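How do you keep clean clothes from living on the bed?
Posted by Irina Chiriac, Jun 15, 2024
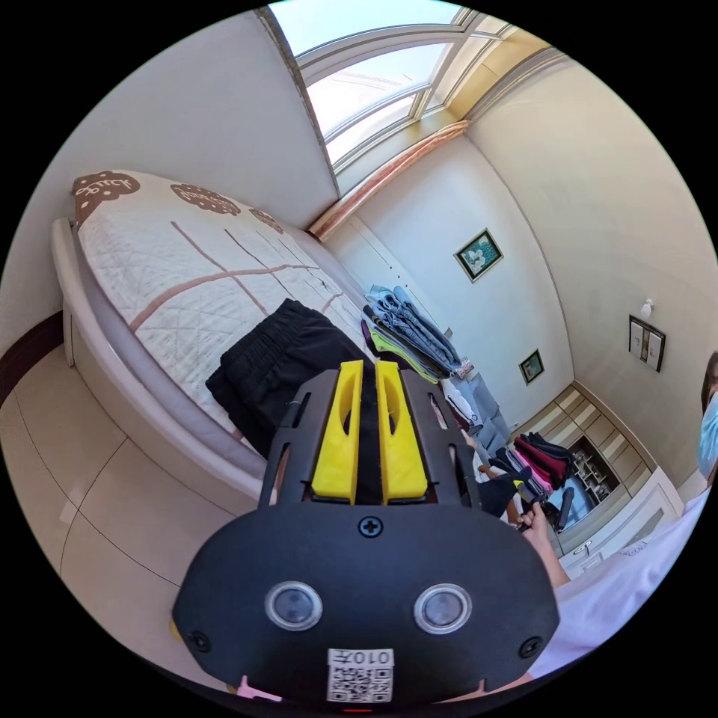 Shorts on the quilt, folded stack at the foot, and the colourful heap still to go.

I get as far as folding and then everything just sits there. Jeans and a few tops make it into a stack on the bed, the rest stays in a pile beside it, and by bedtime I'm shifting the lot so I can get under the cover. I've got a built-in wardrobe and a white drawer unit, so it's not like there's nowhere to put things! Do you sort first or fold as you go? And where do shorts with elastic waists live? Mine never stay folded.

Groltell
Sort first, always. I make a pile per drawer on the bed before I fold a single thing, then carry each pile over as soon as it's done (don't start the next one until it's in). Jeans go at the bottom because they're heavy and they squash whatever's under them. For elastic shorts, fold in half lengthways, then roll from the leg end up to the waistband. I stand mine in a shoebox in the top drawer and they've behaved since March.

Hullarex
get rid of half of it. I did 2 bags to the op shop and now it all fits

Olszewski
I'd go with the rolling, but not for denim, it takes up heaps of room that way. Also try doing a smaller load more often. My pile only ever beat me when I'd saved up a whole week of washing, and I still leave the socks till last.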